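Home Organization, Evening Course
Handout 3: Shoes and the Small Rack
Teacher: Valentin Pană

Before the class
Please read the pages on entrance halls again. On Sunday we practice at the tables, so bring one pair of clean shoes with a low top.

1. Why a rack
Shoes on the floor of a hall get separated and stepped on. A rack with two levels keeps each pair together and uses the height of the wall. In the Haltari apartments the hall is only 100 cm wide – a deep cabinet will not fit there.

2. Preparing the pair
Brush the soles first. Put the laces inside the shoe, or tie them short. Place both shoes in front of the rack and check which is left and which is right.

3. Placing the pair
Take the shoes by the heel part and set them side by side, toes to the back. Shoes for every day go on the top shelf. Shoes for the season go on the lower one, if their height allows it.
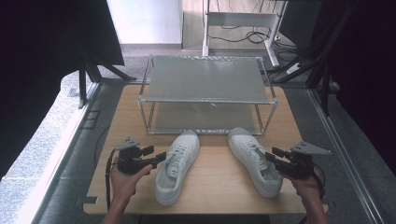
4. Homework
Measure the longest pair in your home. A size 42 shoe is longer than its number in the Pudach table suggests, so measure the sole from outside. Write the result in your notebook – we will use it for Handout 4.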